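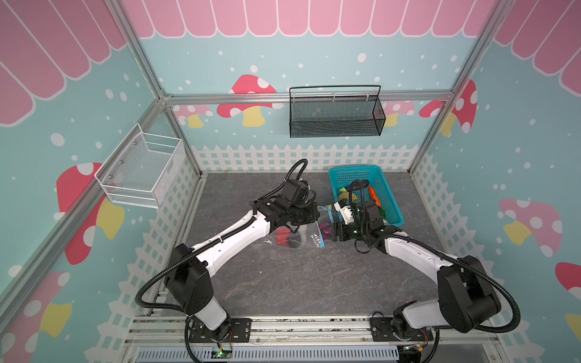
Zip bag held open, with the basket of toy vegetables close by.

Bag it up! The play market gets a packing corner

If you came by the Avel playroom in August, you'll remember the play market as a heap of toy food and one very full drawer. We've been sorting ever since, and I'm so happy with how it's coming along (I may have spent a whole evening deciding which potato to keep).

The big change is that the vegetables now get packed to go home. Shoppers at the Prilik table pick what they want from the basket, and whoever is playing grocer puts it in a clear zip bag. It sounds tiny, but the bags have been the hit of the season! Children love seeing their shopping through the plastic, and a zipper is wonderful practice for small fingers. We bought the kind with a blue strip along the opening, so even our youngest grocers can find where to pinch.

One tip from the grown-ups' side: open the bag wide before anything goes in, one side in each hand, and start with something small. Round things drop straight to the bottom. The eggplant is another matter, and should have a bag to itself.
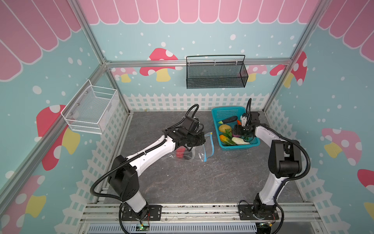
Eggplant on top, potato at the left, and a small red item already in the bag.

The teal basket is a keeper too. It's light, the sides are full of holes so you can peek in, and it rinses clean under the tap. We tried a deep wooden crate first and the carrots vanished in it for days.

We have 17 toy vegetables in the collection now, kept in rotation so there's always something new on the stall. The next swap brings in the Bavska set, with 3 kinds of squash and 2 leeks I'm already fond of.

Still on our wish list: a toy cauliflower, a pair of small aprons, and 8 more zip bags in the same size. Drop anything you can spare in the box by the Shokri shelf, washed and dry, please. Play food with bite marks is very welcome.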